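Home | Visits | Days Out | Contact

An open day at Anville

I do love an open day. Give me a lanyard and a lukewarm coffee and I'll happily poke round anybody's workplace, so when Anville opened up their floor at the old Piltora building in February I was through the door before they'd put the biscuits out!

The tour was led by Rizwan Cheema, who talks at a terrific speed and walks even faster. We did the stairs, we did the print room (smells wonderful, like a new exercise book), and then we got to the bit I'd come for, the rooms where people sit. I'm a furniture person. I can't help it. I've been looking for a table for our back room for 3 years and my husband has stopped asking.

And there it was, a round one with a black marble-look top and lovely white veins running through it. I would never have dared put that on a brown wood-plank floor, but it looks smashing. 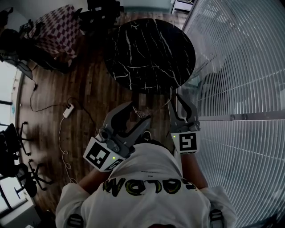

I asked Rizwan where it came from and he said Karaki, second-hand, £82, and they'd had to carry it up themselves. Eighty-two pounds! I've paid more for a lamp. He was less keen on the pink-and-white checked seat beside it, which he called "the picnic", but I thought it cheered the place up no end. The glass wall with the frosted stripes is clever too, you get the light and you don't feel like a goldfish.

If I were being picky I'd do something about the cables on the floor, as I'm a tripper. Black office chairs on wheels are black office chairs on wheels, so I'll say no more about those.

We finished at 5 with cake downstairs. I missed the Friday talk on paper, so if you went, do tell me.

Comments

Duván Flores: I went to the talk! Packed out, must have been 200 of us. Very good on card, a bit long on glue.

Marjie: Does Karaki deliver? Asking for my knees.

Pat in the flat: Team picnic seat here.

Recent visits
Feketti pottery sheds
A wet morning at the seed fair
Behind the counter at the button shop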